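# The small room, Saturday

Welcome to the gallery page of our room. My name is Roswitha Strobel and I live in a flat of 33 square metres in Bonley, together with Trevor Parsons and his many bicycle magazines. English is my third language, so please forgive if some sentence is standing a little crooked.

We moved in last December. The small room had to become a bedroom and a laundry at the same time, and for a long while it was neither of them. I promised my sister to show how we keep it tidy, and she has passed the promise to all her neighbours, so now I must write it properly.

The bed is only a mattress on the floor. We bought it by mail from Wovari and paid $2,287, a sum which Trevor repeats whenever somebody sits on it with shoes. I like to sleep low. The difficulty is that every small thing from the pockets arrives on the mattress before it arrives in the wash: receipts, sweet wrappers, sand from the beach. The quilting has many little valleys, and crumbs love the valleys.

So the order on Saturday is always the same. First the bedding comes off. Then I go over the top with a dustpan that is kept for the bed and never touches the floor. Afterwards the basket is filled, and only then the floor is swept, from the window to the door. Trevor wanted to do the floor first, and we discussed this for one whole winter.

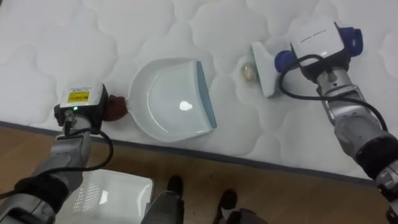 The bed dustpan, lying flat on the quilting, with a small dark reddish-brown cloth beside it.

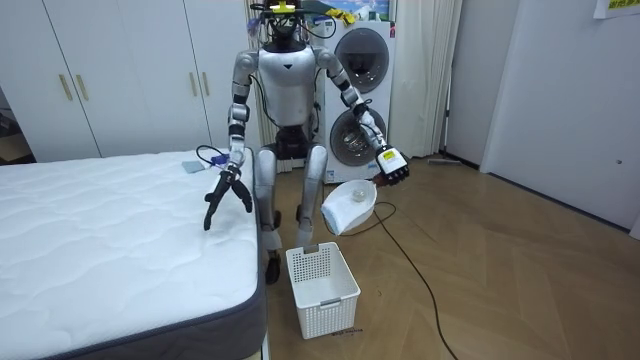 Mattress on one side, washer and dryer stacked behind, white plastic basket on the floor.
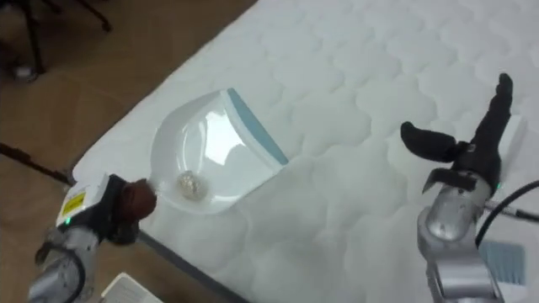 A little ball of silver foil in the deep end of the scoop. The pale blue stripe is along the wide end.

The whole work takes me 28 minutes if I don't stop for tea. For the seams I use a soft dry brush, colour of no importance, which I bought at Rudd for 5 dollars. A wet cloth I don't recommend, as the filling needs a long time to dry, and in our room the window opens only by the width of a hand.

Once in the month we lift the mattress and lean it against the wall until the evening. It is heavy and it bends in the middle like a tired person, therefore two people are needed. My sister asked also about the cover. Ours does not come off, but the Ondedetti shop near the station sells a thin cotton one with elastic corners, and Trevor has promised to measure the height this week.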